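4 de abril de 2018, caderno da oficina, Rendville

Voltei hoje às regras de bancada, que andavam meio abandonadas desde setembro (culpa minha também, confesso!). A ideia é simples: antes de gravar qualquer demonstração com tecido, a mesa tem de estar no mesmo estado para toda a gente, e quem pega na garra tem de saber o que pode e o que não pode fazer. A versão antiga tinha 13 regras e ninguém as lia até ao fim, por isso cortei para 6 e colei-as na primeira página do protocolo Gurnora.
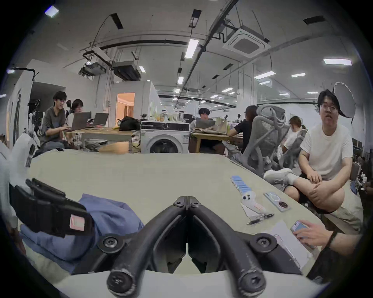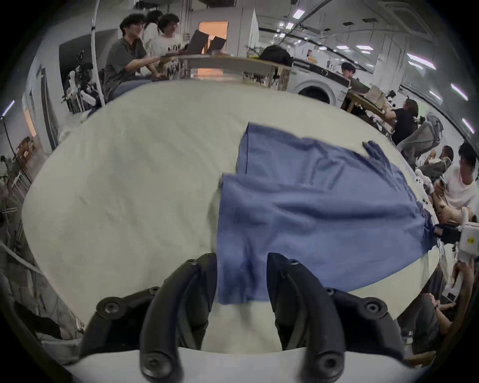 Pano azul na mesa nas duas, com a sala cheia de gente a trabalhar.

As que ficaram, por agora:

Objetos pessoais fora da mesa de gravação. Telemóveis, canetas, capas, papéis, tudo.
Os dedos da garra ficam abertos antes de tocar no tecido.
Quem está sentado junto à mesa mantém as mãos fora da zona de trabalho.
Parafusos dos dedos verificados no início de cada turno, com rubrica na folha.
Nada de mexer no braço enquanto outra pessoa está a gravar.
Se a peça cair ao chão, a tentativa fica marcada como falhada e não se apaga.

A última deu discussão, claro. Temos 849 tentativas no arquivo e eu aposto que as falhadas estão quase todas em falta, o que é uma pena, porque são as que mais jeito nos davam para a Brincombe!

Grewal leu o rascunho e respondeu na margem: concordo com tudo menos com a regra dos objetos pessoais, que assim escrita ninguém cumpre. Ponham uma caixa na ponta da mesa e escrevam “na caixa”, em vez de “fora”. E falta dizer quem manda parar quando alguém mete a mão, porque agora cada um espera pelo outro.

Tem razão nas duas coisas. Vou mudar a redação para “na caixa” (falta arranjar a caixa) e acrescentar que qualquer pessoa na sala pode mandar parar, sem ter de explicar primeiro. Quem segura a garra larga o tecido, afasta-se da mesa e só depois se conversa.

Por fazer: imprimir 2 cópias, uma para a parede e outra para a pasta, e rever a folha de rubricas, que tem as colunas estreitas demais para assinar.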